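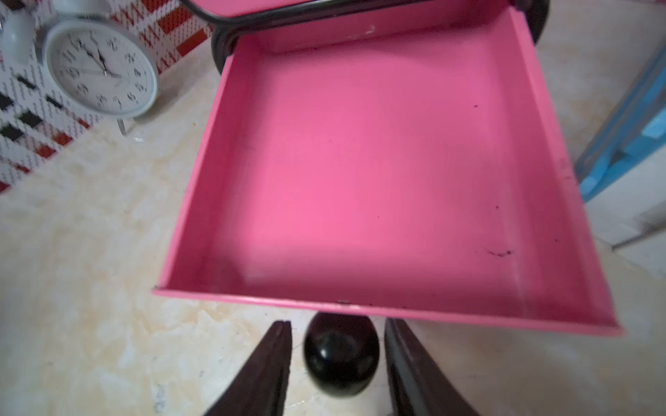
실크 넥타이에 생긴 매듭 주름, 다림질해도 되나요?

Serena Marchetti
1월 게시

Pluvport에서 산 실크 100% 넥타이입니다. 남색 바탕에 은색 사선 무늬고요. 남편이 매듭을 풀지 않고 머리 위로 쏙 빼서 걸어두는 방식을 몇 년째 고수한 결과, 목 부분에 주름이 깊게 잡혔습니다. 본인은 '다음에 맬 위치를 알려주는 표시'라고 합니다. 조카 결혼식에 매고 가야 하는데 다리미를 대도 될까요? 폭은 8cm이고 안에 심지가 꽤 두껍게 들어 있습니다.

Guido Carbone

다리미를 직접 대지는 마세요. 저도 해봤는데 번들번들한 넥타이가 하나 생겼고, 지금은 토마토 지지대를 묶는 데 씁니다.
욕실에 걸어두고 뜨거운 물을 틀어 김을 10분쯤 쐬게 하세요. 물방울이 튀면 실크에 얼룩이 남으니 샤워기에서 멀찍이 거시고요. 그다음 좁은 쪽 끝부터 느슨하게 말아서 하룻밤 둡니다. 주름이 남으면 한 번 더 하시면 됩니다. 스팀다리미가 있으면 3cm 이상 띄우고 김만 쐬세요. 가장자리는 누르면 안 됩니다. 둥글게 살아 있어야 할 부분이 종이처럼 납작해지는데, 그건 되돌리기 어렵습니다.
남편분께는 매듭 푸는 법도 알려드리세요. 맬 때의 반대 순서입니다.

Marisa Gatti

저는 두꺼운 사전 밑에 넣어둡니다. 주름은 펴졌는데 넥타이가 책갈피처럼 됐어요. 남편은 차이를 모릅니다.

Adelmo Mazza

나비넥타이를 사세요. 저는 두 개로 모든 결혼식을 해결합니다.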